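Zu Besuch bei Mukmont: ein Vormittag zwischen Greifern, Kabeln und einem Wäschekorb

26. Januar 2019

Wer mich kennt, weiß, dass ich an keiner offenen Werkstatttür vorbeigehen kann. Als also die Einladung von Mukmont kam, man öffne für einen Vormittag die Räume und zeige, wie dort die Handgreifer eingerichtet und gepflegt werden, habe ich gar nicht erst in den Kalender geschaut, sondern gleich zugesagt. (Meine Frau hat dann in den Kalender geschaut. Es ging.)

Wir waren 17 Besucher, die meisten aus dem Maschinenbau, dazu ein paar Lehrkräfte von der Berufsschule und ein älteres Ehepaar, das eigentlich zum Optiker nebenan wollte und dann bis zum Schluss geblieben ist. Empfangen hat uns Tullio Dal Bello, der die Werkstatt leitet und eine herrlich ruhige Art hat, Dinge zu erklären. Es gab Kaffee, es gab Nusskuchen, und danach ging es den Gang hinunter zu dem Platz, der im Haus Keto heißt. Woher der Name kommt, konnte mir keiner sagen, es wurde aber ausgiebig darüber gestritten.

Keto ist ein Arbeitsplatz, an dem Menschen mit zwei Greifern in den Händen Handgriffe vormachen, Wäsche zusammenlegen zum Beispiel, und die Bewegungen werden aufgezeichnet, damit später ein Roboterarm davon lernen kann. Das Prinzip kannte ich aus Aufsätzen. Wie viel Sorgfalt in so einem Platz steckt, bevor überhaupt jemand ein Handtuch anfasst, war mir neu, und darum soll es in diesem Bericht vor allem gehen.
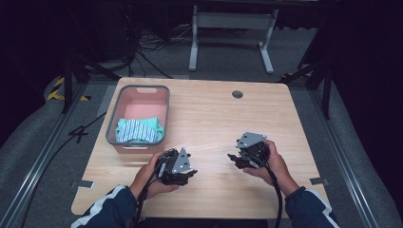 Am meisten gelernt habe ich beim Einrichten, und das fängt beim Tisch an. Er darf sich nicht verschieben, sonst passen die Aufnahmen von gestern nicht zu denen von heute, und Dal Bello geht deshalb jeden Morgen zuerst in die Knie und prüft, ob alles festsitzt. Zwei kleine Metallwinkel halten die Platte links und rechts, vorn nahe der Kante, und an denen wird einmal kräftig gerüttelt. Dann kommen die Kabel an die Reihe. Von jedem Greifer läuft eines nach unten weg, und wer damit arbeitet, muss sich angewöhnen, es am Handgelenk vorbei frei fallen zu lassen, ohne Zug auf den Stecker. Ich durfte es auch versuchen und hatte mich in kürzester Zeit gründlich eingewickelt! Zuletzt werden die grauen dreieckigen Platten kontrolliert, die oben auf den Greifern sitzen. Dal Bello fasst sie an einer Ecke, drückt sacht dagegen und horcht, ob etwas knackt. Eine lockere Platte, sagt er, verdirbt einem den ganzen Tag, und man merkt es erst am Abend.

Den Wäschekorb rückt er übrigens auch zurecht, und zwar mit einer Genauigkeit, die ich sonst nur von meiner Schwiegermutter beim Tischdecken kenne. Die Tücher kommen aus einem ganz gewöhnlichen Haushaltswarenladen und werden gewaschen, sobald sie sich speckig anfühlen, denn Fett vom Stoff wandert auf die Greifbacken, und dann rutscht alles. Eine der Lehrerinnen fragte, ob man nicht Weichspüler nehmen könne. Die Antwort war ein sehr freundliches, sehr bestimmtes Nein.

Nach einer zweiten Runde Kaffee kamen wir zum Thema Verschleiß, und da wurde es richtig lebhaft. Die Backen tragen auf der Innenseite einen Belag, der den Stoff festhalten soll, und dieser Belag ist das, was als Erstes nachgibt. Er löst sich gern am oberen Rand, dann franst er aus, und irgendwann hängt an einer Ecke ein Fetzen herunter. Im Wartungsheft steht als Richtwert, nach 2000 Griffen genau hinzuschauen, aber Dal Bello hält von der Zahl nicht besonders viel. Frottee frisst den Belag schneller als glatte Baumwolle, und jeder Bediener drückt anders zu. Er schaut lieber öfter.

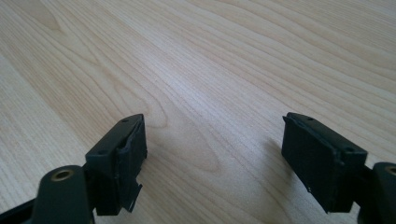
Gewechselt wird immer paarweise, auch wenn nur eine Seite gelitten hat, denn ein frischer Belag greift anders als ein alter, und das Tuch dreht sich dann beim Anheben. Der Ablauf ist schnell erzählt: Greifer vom Kabel nehmen, die Schrauben an den Backen lösen, den alten Belag abziehen und die Klebereste mit einem Kunststoffspachtel entfernen. Mit Metall darf man nicht heran, das gibt Riefen. Danach wird entfettet, der neue Zuschnitt aufgelegt und angedrückt, und dann heißt es 20 Minuten warten, in denen man, so der Hausherr, weder ziehen noch zupfen noch »nur mal kurz probieren« soll. Einer von uns hat natürlich trotzdem gezupft. Ich verrate nicht, wer, aber er hat den Zuschnitt hinterher bezahlen wollen und durfte nicht.

Das Material kommt von Mazza in Bögen und wird im Haus mit der Schablone geschnitten. Früher hat man fertige Stücke bestellt, die waren an den Kanten aber immer eine Spur zu knapp, und genau dort begann dann das Ablösen. Seit der Umstellung hält es besser, sagt Dal Bello, wobei er gleich hinterherschob, dass ihm die oberen Kanten weiterhin Kummer machen. Er überlegt, sie ein wenig zu brechen, damit der Belag nicht über eine scharfe Ecke muss. Der Herr, der zum Optiker wollte, hat früher Schuhe besohlt und riet ihm, den Rand vor dem Kleben leicht anzurauen. Die beiden standen danach noch lange am Fenster und haben gefachsimpelt, und ich glaube, das war für beide der schönste Teil des Vormittags.

Noch ein Wort zur Buchführung, nach der ich natürlich gefragt habe. Jeder Wechsel wird mit Bleistift in ein Heft eingetragen, mit Seite, Datum und Kürzel. Beim letzten Eintrag, den ich gesehen habe, stand die laufende Nummer 112. Ein Programm dafür gibt es auch, es heißt Ellotcombe und wird, wenn ich die Gesichter richtig gedeutet habe, nicht geliebt.

Im Mai soll es wieder einen offenen Vormittag geben, dann mit dem Roboterarm in Betrieb. Anmelden kann man sich direkt bei Mukmont am Empfang, und wer mitfahren möchte, meldet sich bitte bei mir, im Auto sind noch zwei Plätze frei.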